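Small baskets, and what ends up in them

8 December 2020

I cleared off the white table last week because it had reached the point where I was eating standing up at the counter. Most of what was on it was small stuff. Mail, pens, two rolls of tape, a bag of clothespins, batteries I wasn't sure about, and a lot of things that had no place to go back to. I sorted it over two evenings and I'm writing down how I did it, mainly so I can look it up when it happens again.

The first thing I did was take everything off. I've tried tidying a table by working in from one end and I always stop halfway. This time it all went into a cardboard carton on the floor, and I wiped the table down with dish soap and warm water. The ring from the plant pot came off with baking soda. I had been covering that ring with a place mat since May.

Then I got out the baskets. I own more than I need. Most are from a thrift store in Canden, and a couple came from the church sale in Brokham, where they sell them stacked inside each other and you have to take the whole stack. They live on top of the fridge and collect dust. Wicker holds dust badly, especially where the strands cross. I use a dry paintbrush on it first, then the vacuum with the soft attachment, then a damp cloth. I don't soak them. I soaked one once and it dried crooked.

The one I like best for a table is the shallow kind with a looped rim. It's low enough that you can see what you've put in it, and that matters to me more than how much it holds. Anything deep turns into a junk drawer. The open loops do catch on things, mostly sweater sleeves and the ends of charging cables, so I keep it for items without cords.

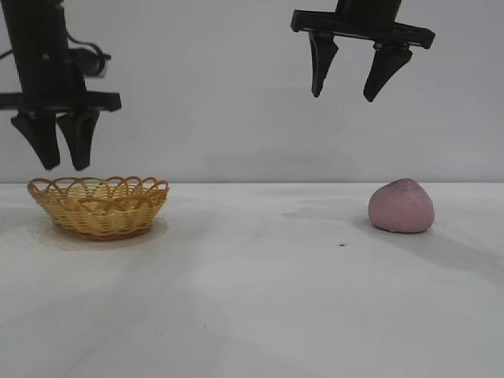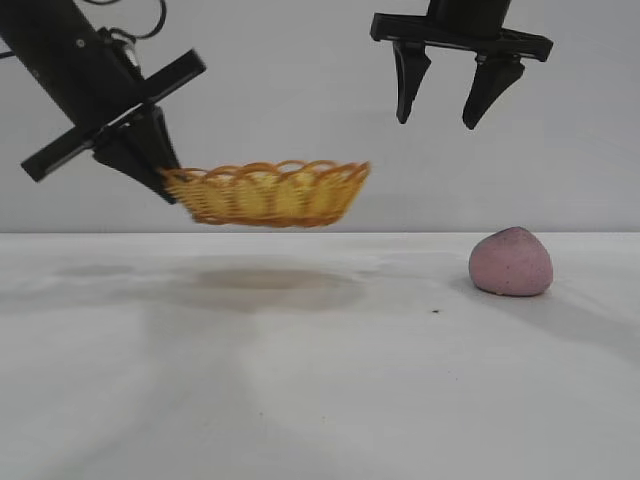
What went where

I kept the categories loose. Last time I made labels and stopped following them within a few days.

Mail and paper: not in a basket at all. Paper curls in a round basket and I forget what's under the top sheet. It went into a plain file holder from Henora that I already had on the shelf. Anything older than the current bill got shredded.

Pens and tape: the mug with the chipped handle. I tested every pen on the back of an envelope and threw out the dead ones. I kept 10, which is still too many for one person.

Batteries: the loose ones went to the recycling drop-off. New ones stay in the package in the hall closet.

Clothespins: a basket by the washer. They should have been there in the first place.

Modeling dough: back in a tub with a lid. It dries out if it sits overnight, and it picks up every crumb on the table. If it has started to go stiff I knead in a few drops of water and leave it closed up until the next day. I would not keep it in wicker. It presses into the weave and you end up picking it out with a toothpick.

Keys and change: the shallow basket, with a square of felt in the bottom so the coins don't slip down between the strands.

What I'd change

I spent some 55 minutes on the carton the first evening and quit when I got to the screws and picture hooks. Those took most of the second evening. I should have put them straight into a jar and moved on.

I also looked at buying a matching set. Nørgaard has a nice one with lids, but I'd have had to get rid of the baskets I've got, and they're fine. One has a broken strand near the base that I tucked back in and fixed with a dab of wood glue. It needs a clothespin on it until the glue sets, so at least the clothespins got used.

The felt was left over from putting pads on the chair legs. I traced the base of the basket onto paper first, cut that out, and trimmed it until it lay flat. Cut it a little small. If it's too big it rides up the sides.

The top of the fridge is next. There's still a stack of baskets up there, and the one at the bottom has something in it that rattles.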